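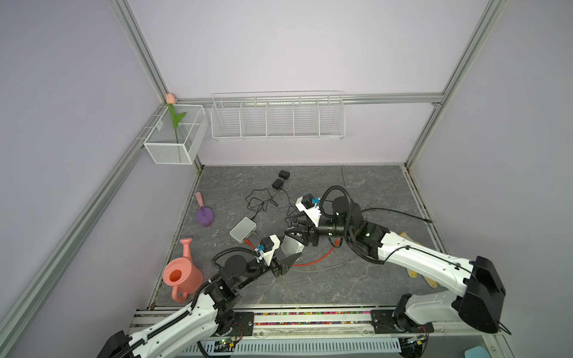 # Two-arm cell faults: questions we keep getting

Maintained by Femke Peeters. Send corrections to her, and opinions to Leonor.

**What went wrong in October?**

The right arm stopped answering during a watering-can task and sagged until its gripper met the left one. Neither arm was going fast. The controller log shows 107 clean runs before it, which people quote as if it proved something.

**Was it the Tokix software?**

That was the first story. Tokix said it was our wiring, and Valdebenito, who supplied the power side, said it was Tokix. I have read both reports and neither includes a test I could repeat.

**So what was the cause?**

Probably a cable. Carolina Cunha wiggled the motor lead at the right wrist and got the same dropout 9 times out of 200. That is the only evidence I would put money on, and I wouldn't put much.

**Are the cables on the floor a hazard?**

I think so. Red, grey and black leads all run across the floor of the cell, with the two power adapters at the back, and the arms work right over them. A gripper reaching for the trowel handle could take a loop of cable with it. We have been told this is "within normal practice". Whose?

**Doesn't the emergency stop deal with all this?**

It cuts motor power. An arm without power drops, so pressing it with your hand underneath is a poor plan. Keep hands out until both arms are parked.

**Can I reach in to pick up a fallen toy?**

No. Park both arms, switch off, wait for the controller to show idle, then reach in. Idalina Lobo has the bruise from doing it in the other order.

**The Nuser update is supposed to detect collisions. Can we rely on it?**

I wouldn't. In our trial it stopped for a foam block and carried on happily against a sleeve. Ermelinda Serrano has asked for the threshold values twice and has been sent a brochure.

**When will the cell be signed off?**

When the wrist lead has been replaced and Carolina's test has been run again in full. Jullwood has quoted two weeks for the part. They quoted two weeks last time as well.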